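I moved back to Staltville in September, mostly for the soup. My friend Vinh Lại had taken over Giáp, the 16-seat noodle place behind the old Bisiscombe bakery, and he kept telling me the broth was finally right. He starts it at 3 in the morning (I went along once — never again!) and by noon the line is out to the bus stop. 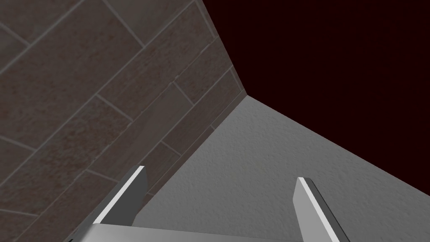 Brownish-gray tiles in an offset pattern, with lighter grout.

What gets me is how small the menu is. You pick beef or mushroom, you pick a size, and then Vinh's cousin Thiện Văn asks if you want the good chili oil, as if there were a bad one. I always say yes and I always end up crying into my napkin.
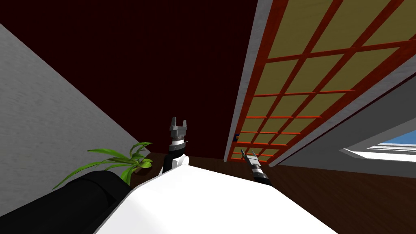 I've tried making it at home, of course. I bought the star anise, I charred the onions, I set off the smoke alarm and upset the people upstairs. Mine tasted like warm tea. Vinh laughed so hard he had to sit down, then sent me home with a quart of his and told me to buy better bones.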